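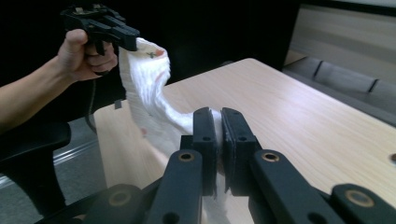

I have been folding towels since I was tall enough to see over the edge of the airing cupboard shelf, and until last winter I'd have told you there was nothing left for me to learn about it. Then I started doing shifts at Hungate, where Trudetari gathers the examples it uses to teach household robots, and I discovered that I knew next to nothing about towels at all, or at least nothing I could put into words. You hold a gripper in each hand and you do with two black jaws what you've always done with ten fingers. You get one corner pinched, nicely, near the little red, orange and green motif, and you've got the other jaws clamped on the cloth further down, and in between the whole thing has wound itself up like a rope, and you stand there thinking: well, my mother would have had that flat by now.

What I want to argue about, in my roundabout way, is what ought to happen to a moment like that. I have a strong opinion on it, which surprised me, as I went in with no opinions whatever beyond hoping there would be a kettle. (There is. It's very slow.)

The usual practice, when I began, was to throw such moments away. If the towel twisted, or you let go of a corner, or you took three goes to find an edge, you said so at the end, the attempt was marked as spoiled, and you shook the thing out and began again. What went on to the learning system was the good ones. I believe this is still how plenty of places do it, and I do see why. It sounds like plain sense. If you were teaching a child to lay a table you wouldn't begin by showing them how to drop a plate.

But wouldn't you, a bit? Think about how anybody learned anything in a kitchen. I learned pastry by standing next to somebody who was good at it, and I can tell you that the perfect pastry days taught me very little. She put her hands in a bowl and then there was pastry. It was the days when it cracked, when she tutted and wetted her fingers and pressed the edges back together, that I learned what pastry was like and what you could get away with. A person who has only ever watched things go right has seen one narrow path through the wood, and the first time they put a foot wrong they are properly lost, poor souls, because nothing they've watched ever started from there.

As far as I can make out, and I'm a folder of towels and no kind of engineer, it is much the same with the machine. It learns from what it is shown. Show it a great heap of examples in which the towel is never twisted and it may get quite good at towels that aren't twisted. Then one day, in somebody's utility room, the towel will twist, because towels do. And what has it got to go on? It will have been given a whole library on the subject and every page about untwisting torn out by well-meaning people like me.

So my view is that we should keep the fumbles, the recovered ones above all. If I pinch a corner, lose it, hunt for it and get it back, I've just made the most useful example of the afternoon, and I'd like to see it treated that way.

I had better be fair, because I've had this argument at the slow kettle many times and I know what comes next. The first objection is that there are fumbles and fumbles. There's the sort where the cloth misbehaves and you sort it out, and there's the sort where you have lost interest, or you sneeze, or you wave a gripper about while telling a story about your sister's caravan. A machine can't tell the one from the other unless somebody says which is which. I grant that completely. I don't want a robot in anybody's home that stops halfway through the ironing pile to gesture about a caravan. Somebody has to sort them, and sorting takes time, and time is money that people would much prefer to spend on more towels.

The second objection is a better one, I think. If you tell people that mistakes are welcome, they'll start making them on purpose. We did go through a phase of this at Hungate, when word got round that recoveries were wanted. For a few weeks you never saw such amateur dramatics in your life. Corners were dropped with a little flourish. Towels were lost and found again like something out of a pantomime. And a staged mistake is no good to anybody, because the person always knows where the corner has gone, having put it there. The hunting isn't real hunting. I was as guilty as the next folder and I'm a bit ashamed of it.

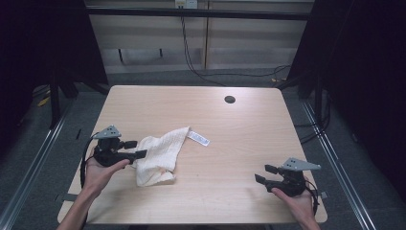

Photo: Trudetari / Hungate towel table

The cure, to my mind, is to look harder at how each go begins. A towel bunched up in a heap on the table, with a gripper either side of it and its care label sticking out, is trouble enough without any help from us. You don't need to act. You look at that heap and you do not know where the corners are, any of them, and so whatever hunting follows is honest hunting. The label is a small puzzle of its own, come to that. It's thin and it's flat on the wood and to an eager pair of jaws it might pass for an edge worth having. I've gone for a label more than once. I would dearly like a robot to have seen me do it, and to have seen me let go again and try elsewhere, so that it needn't pull the label off somebody's best bath sheet finding out for itself.

And heaps are where tidy-minded people do the most harm, if I may say so. When I started, I used to drop the towel on the table and then, without noticing I was doing it, give it a little tweak so that a corner poked out handily towards my right side. It was good manners, really, like turning the cup handle towards a guest. I must have done it every time. When our group went back over its first 3167 folds, it was the starting heaps that embarrassed us far more than the folding. We had all been laying things out for ourselves. There was the real world of towels, and there was ours, where corners pointed at you politely.

There is a firm called Dumix that I have heard takes the opposite line, and does it all by the book, with a printed sheet saying how the cloth must lie and which corner comes first. I've no quarrel with them, and I dare say their folds would make ours look like something the dog had slept on. If what you want is a machine that stands at one bench in one laundry doing one size of towel, I should think the printed sheet is the way to go. I'm thinking of homes, though. I am thinking of my neighbour's house, where the towels live on the bannister, and of my own, where the same drawer holds bath towels, tea towels, a beach towel with a parrot on it and one odd curtain.

It does matter who is doing the folding, too, and here I shall climb on to my hobby horse for a moment. I'm left-handed. I fold in thirds and then in half, because that is what fitted our cupboard. The person who has the session after mine folds in half and half again, and regards thirds as showing off. For a while there was talk of having us all do it one way, so the examples would agree with each other. I can see that a learner being told two different things might end up doing neither. But surely the answer is to write down which is which, and keep both? Once you've ironed out all the differences between people, you have a machine that knows how to be one person, and I wouldn't wish my own habits on every household in the land.

I'll admit as well that I've a selfish reason for all this. Holding two grippers is tiring. By the last go before lunch the wrists know all about it, and under the old way of working there was nothing more disheartening than a long, difficult fold, a real tussle, nearly done, that had to be called spoiled because of one slip in the middle. You felt you'd wasted everybody's morning. Now that our group at Hungate keeps its recoveries, under a scheme the office calls Skoryk for reasons I've never got to the bottom of, people are noticeably kinder to themselves. They are also slower and more careful when something goes wrong, and they try to put it right as they would at home, with patience and the odd mutter. I think that patience is worth passing on, if it can be passed on at all. I don't know that it can.

We are allowed 5 minutes a go now, where it used to be much less, and I'd ask for 7 if anyone were asking me. There's a particular sort of fold that only comes good late on, when you have given up on the corner you wanted, settled for the one you've got, and found you could get there perfectly well from the other end. I should hate for the clock to cut those off. I've a bath sheet in mind from December that would have been a beauty.

1584 shares
5 comments

thirds_and_half
Pleased to see thirds getting some support. My cupboard won't take anything else.

crumbandco
The pastry bit took me straight back. I'd still worry about who does the sorting, though. You say "somebody has to" and then move along rather quickly! That's the expensive part and it's dull work.

bannisterblue
How long before you stopped tweaking the heap? I do a similar job with cutlery and I still catch myself turning the forks round.

oldmangle
I disagree, with respect. Get it folding a towel properly first and worry about the muddles afterwards. You don't teach scales with wrong notes in.

crumbandco
@oldmangle my piano teacher did teach me how to carry on after a wrong note, and I've used that far more than the scales.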